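Cordero Height-Adjustable Work Table
Hatero Institutional Furnishings
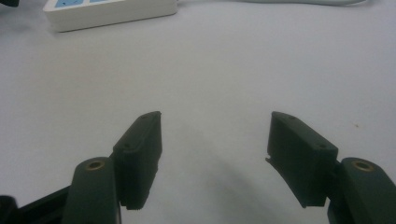 The Cordero is a powered work table for libraries, schools, municipal offices and shared workrooms. It is intended for rooms in which the same table is used by different people over the course of a day and must be set to a comfortable height for each of them. The table may be ordered singly or in groups, and all sizes share the same frame, controls and replacement parts.

Overview

The Cordero replaces the fixed-height Reltora table, which Hatero supplied to public institutions for 14 years. Customers who own Reltora tables may continue to order glides, edge strips and fasteners for them through the parts department. Tops from the Reltora line do not fit the Cordero frame, as the mounting holes are spaced differently.

The Cordero frame consists of two steel columns, two feet and a telescoping crossbar. Each column contains its own motor. The motors are governed by a single control box mounted beneath the top, which keeps both columns level as the table rises and lowers. If an object obstructs the table while it is moving, the control box stops the motors and reverses them a short distance.

Tops

Tops are made of a dense wood-fiber core with a hard laminate surface on the upper face and a balancing sheet on the lower face. The balancing sheet prevents the top from bowing in rooms where heating and cooling are turned down overnight. Edges are sealed at the factory. Customers should not cut or drill the top except at the marked pilot holes on the lower face, as doing so voids the warranty on that part.

Standard finishes are pale gray, white, light maple and charcoal. All four have a low-gloss surface to limit glare from overhead lighting. Special finishes are available on orders of six tables or more and extend the delivery time. Finish samples are sent free of charge to institutional customers upon written request.

Top sizes

Small: 48 inches wide by 24 inches deep
Medium: 60 inches wide by 30 inches deep
Large: 72 inches wide by 30 inches deep

Specifications

Height range: 26 to 50 inches, including top
Lifting capacity: 240 pounds, evenly distributed
Top thickness: 1 inch
Frame finish: powder-coated steel, silver or black
Power: 120 volts, grounded outlet required
Cord length: 9 feet
Preset heights: 3
Feet: leveling glides standard, locking casters optional

Controls

The standard control is a two-button switch fixed to the underside of the front edge. It may be mounted on the left or the right. The optional keypad adds a height display and three preset positions. Institutions that place tables in public reading rooms may prefer the keypad with lockout, which allows staff to limit the height range or to disable movement altogether. The lockout code is set at installation and should be recorded with the building's other equipment records. Hatero does not keep a copy.

Accessibility

The lowest setting and the open space between the columns are intended to allow a seated user in a wheelchair to approach the table from the front. Purchasers are responsible for confirming that the completed installation, including clear floor space and aisle width, meets the requirements that apply to their building. Dimensioned drawings are available for this purpose.

Assembly and installation

Tables are shipped in two cartons, one containing the frame and the other the top. Two people are required for assembly. The tools needed are a Phillips screwdriver and the hex wrench supplied with the frame. The top should be laid face down on a clean blanket or the carton insert before the frame is attached.

After the table has been turned upright and plugged in, hold the down button until the columns reach their lowest point and stop. This step sets the reference position and must be repeated whenever the table has been disconnected from power for an extended period. A table that will not rise after being moved to another room usually requires only this reset.

On-site assembly is offered in most areas and is quoted separately. Installers will remove all packing materials from the premises.

Cable management

A wire tray is included with the medium and large sizes and may be added to the small size. Cords should be given enough slack to reach the tray when the table is at full height. Cords that run directly from the floor to equipment on the top are the most common cause of damage reported to our service department.

Care and cleaning

Wipe the top with a soft cloth, warm water and a mild dish soap, then dry it. Ink and adhesive residue may be removed with rubbing alcohol applied to the cloth. Abrasive pads, bleach and furniture polish should not be used. Fasteners on the frame should be checked for tightness once a year; many school customers schedule this work in October, after the tables have been in use for several weeks.

Warranty

The frame is covered for ten years, the motors and control box for six years, and the top for three years from the date of delivery. Coverage applies to normal indoor use. It does not extend to damage caused by moisture, overloading or unauthorized repair. Claims should include the serial number, which is printed on a label on the inner face of the left foot.

Related products

Clendinus Privacy Screen: fabric-covered panel that clamps to the rear edge and travels with the table
Cordero Locking Casters: set of four
Cordero Wire Tray: for small tables or as a replacement part

Pricing and orders

A group of four medium tables with standard controls is priced at $2,780, excluding freight and applicable taxes. Prices for other sizes and quantities are provided by quotation. Prices are effective March 3, 2025, and remain in force until a revised list is issued.

Purchase orders are accepted from public agencies, schools and libraries. Orders should state the top size, top finish, frame finish and type of control for each table, together with the delivery address and any restrictions on truck access. Tables in standard finishes may be returned unassembled and in their original cartons within 30 days of delivery. Special finishes may not be returned.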